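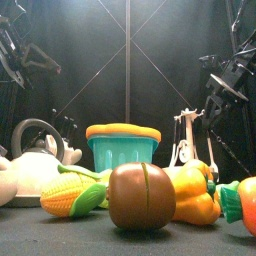
The play kitchen set laid out on a dark tabletop, teapot on the left and basket at the back

Section 2: Setting Out Your Play Kitchen

Hi again! If you've made it through the unpacking section, you've got a pile of little dishes and plastic produce and you're wondering where it all goes. I've set up the Fashola tabletop kitchen more times than I can remember (my kids, then my sister's kids, then the Stosier library play corner), and I've settled on an order I like. You can do it your own way, of course, but try mine once before you start moving things.

Before you start

Pick a table low enough that a child can reach the back edge without climbing. I like a dark, plain top, as the white pieces show up so well on it and you spot a stray spoon right away. Wipe it down and let it dry.

CAUTION: Check every piece for cracks before it goes on the table. Toss anything broken. Please don't glue it, I tried that with a saucepan lid and the glue let go within a week.

Placing the big pieces

1. Put the teal basket down first, at the center back. Everything else gets placed around it, so it's worth taking a second to get it straight.

2. Set the white teapot over on the left. Leave enough space for little fingers to get around that big gray handle, because they'll grab it from every direction!

3. Stand any tall or wobbly pieces toward the back, near the basket. If they're up front they get knocked over by sleeves.

4. Keep the smaller white kitchen pieces together on the left half of the table. I group mine loosely, no straight lines needed.

Note: If your table is narrower than 50 centimeters, leave the teapot off for now and bring it out when it's time to play tea party. Squeezing it in just makes everybody cranky.

Filling the basket

5. Start with the round fruit. The orange is my favorite to put in first, and I push it over to one side so it doesn't roll into the middle.

6. Add a spoon. I lean it or lay it down, whatever it feels like doing that day.

7. Drop in something red for color, then stop and have a look. You want each thing to be easy to pick out with one hand.

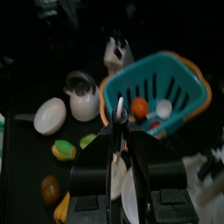 Basket with the orange, a small white spoon and a bit of red near the front wall

I know it's tempting to fill the basket right up to the rim. I used to do that, and all that happened was the whole lot got tipped out on the floor to find one spoon. A few things at a time is plenty, and you can swap them around through the week (we do "soup day" and "fruit day" at our house, and fruit day always wins).

CAUTION: Don't carry the basket by its rim when it's full. Put both hands under the bottom.

Adding the cups and the pot

8. Put the pot with its lid on the left, a little closer to you than the basket.

9. Set the white cup and the black cup over on the right. That gives you cooking on one side and drinks on the other, and kids pick up on it without being told.

10. Step back and look from the front edge of the table, down at kid height if your knees allow it. Anything hidden behind something else should slide over a little.
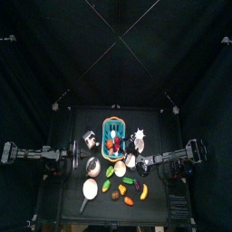 Pot on the left, cups on the right, basket at the back with the food inside

Cleaning up afterward

I wash the cups and spoons in warm soapy water and dry them with a towel. The basket gets a rinse, and I run an old toothbrush through the slots where crumbs like to hide. Skip the dishwasher, please.

Missing a piece?

Write to Kumaresan Palaniappan at the Taltville parts desk and mention set number 3291. Tell him which piece you need and what color it is, and include your mailing address. Spare lids are in the Urna parts bag, so have a look in there before you write.

Section 3 covers storing the set between play days.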